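Sorting small parts without losing your mind

altley_bench
How do you all keep small parts apart at home? I'm tired of muffin tins.
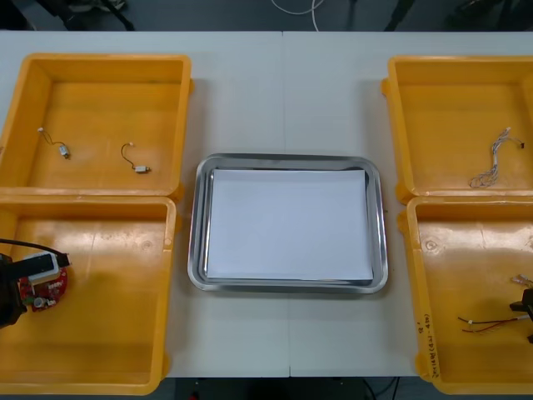
I've got 33 drawers and still lose screws.

mjelinek
Open bins for the job, drawers for storage. Label the drawers.
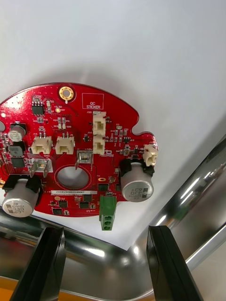 Red board, QC sticker box still blank

Qian8
Disagree. Open bins collect dust. I use jars with lids.

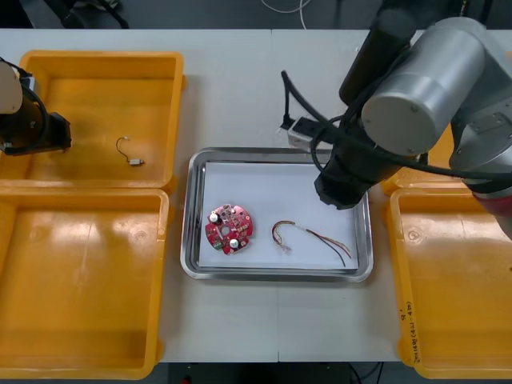

Jars take up to 4 times the shelf space, but I can see in them.

mjelinek
Dust in one evening? Come on.

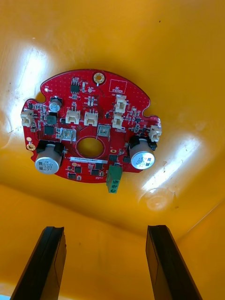

Board and yellow plastic

altley_bench
Trying bins Saturday. Jars won't fit my shelf.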